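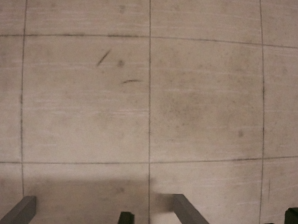 A shared workshop called Prerketti says its members have taught a homemade robot arm to tidy a floor, and that the same arm could be picking up after people in ordinary houses before long. The first part of that may be fair. The second needs a lot more evidence than the group has put out so far.

The project is named Belay. It pairs a small arm with a two-finger gripper and a camera that looks straight down past the fingers. According to the write-up the group posted in April, nearly all of the training happened in simulation, on a computer-generated tiled floor, before any of the software was loaded onto the hardware sitting on the bench.

Training in simulation is a sensible way to work on a hobby budget. Simulated motors don't burn out, and a bad grasp costs a few seconds of computer time. The group deserves some credit for not rendering a spotless showroom floor, too. Its tiles have scuffs and smudges on them, and the grout lines bend a little the way they would through a cheap wide lens.

But a dirty-looking tile is still a picture of a tile. It doesn't have grit on it, or a loose corner, or a sock stuck to something spilled the night before. The write-up gives 2000 practice runs in the simulator and a success rate that would look good on anybody's website. For the real arm it gives 20 attempts, all made on the same bench in one evening, and it doesn't say how many of them worked. Asked by email for that figure, the workshop replied that testing was "ongoing" and sent a link back to the same page.

There is also the question of what the arm was picking up. The two objects named in the write-up are a foam block and a plastic cup. Both are light and easy to grip, and neither rolls very far. Anyone who has cleaned up after a child or a dog will notice what's missing from that list.

Cost is another soft spot. Belay is described as a build for the kitchen table, yet the parts list leaves out the computer used for training, and it assumes the reader can get at a 3D printer for the finger mounts. The control board comes from Clestis, a small parts seller, and was listed as out of stock when we checked. The page suggests no substitute.

None of this makes Belay a bad project. The files are free, the instructions for wiring the gripper are clear, and a patient builder could learn plenty from them. Prerketti says it will bring the arm to Zaduvance, the regional makers' fair, and let visitors put their own things down in front of it. That would be a much better test than anything on the page now, provided the visitors really do get to choose the objects.

The workshop has not said whether it will publish the results from the fair.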